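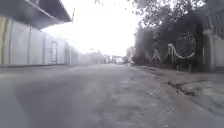
Blick die Straße hinunter, rechts Hecke und weißes Seil, hinten überstrahlt.

Mittwoch, Kameravergleich Fahrplattform, Außenstrecke

Zwei Kameramodule im Vergleich: die alte Vastent und das neue Modul von Wumer. Steuerung ist in beiden Fällen die Pukura mit unverändertem Parametersatz. Halterung von El Khatib, Neigung wie in der Halle eingestellt, danach nicht mehr angefasst.

Start 9:40 mit der Vastent. Belichtung auf Automatik, Messfeld ganzes Bild. Bei hellem Himmel regelt sie zu träge nach. Oberhalb des Horizonts ist praktisch nichts zu gebrauchen, darunter reicht es für die Spurerkennung. Messfeld auf die untere Bildhälfte gelegt, Fahrt wiederholt. Fahrbahn hat jetzt mehr Kontrast, der Himmel ist dafür komplett weg. Für uns in Ordnung, der Planer wertet oben ohnehin nichts aus.

Belichtungszeit danach fest auf 2000 µs, zweiter Durchgang mit 3000 µs. Bei 3000 schmiert der Nahbereich auf grobem Belag sichtbar. 2000 bleibt als Startwert stehen, im Schatten muss dann die Verstärkung mitlaufen.
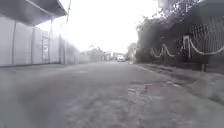 Umbau auf Wumer gegen 11 Uhr. Stecker sitzt strammer als bei der Vastent, die Zugentlastung an der Halterung passt aber nicht und ist vorerst mit Kabelbinder gelöst. Muss vor der nächsten Fahrt ordentlich gemacht werden. Mit El Khatib klären, ob es die Schelle eine Nummer kleiner gibt.

Aufzeichnung Wumer: 1258 Bilder, davon 3 mit defektem Zeitstempel, alle direkt nach dem Einschalten. Bei der Vastent keine. Ich vermute, dass die Pukura den Trigger schon ausgibt, bevor das Modul bereit ist. Wartezeit beim Start einbauen und noch einmal messen.

Schlaglöcher und Flickstellen: beide Module liefern auf kurze Distanz brauchbare Kanten. Weiter vorn ist die Wumer besser, verwechselt mit unserer Segmentierung aber dunkle Flecken im Asphalt öfter mit Vertiefungen. Liegt eher am Training als an der Kamera. Die Stellen sind im Log markiert.
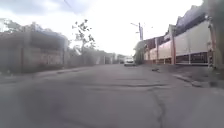

Frage aus der Runde: Kann die Wumer ohne neue Kalibrierung auf die zweite Plattform?
Die inneren Parameter können wir übernehmen, Lage und Neigung zum Fahrgestell müssen dort neu eingemessen werden.

Offen:
Startverzögerung Pukura
Zugentlastung
Wumer mit 2000 µs im Schatten, fehlt noch komplett
Vastent bleibt bis dahin als Ersatz in der Kiste, nicht zurückgeben.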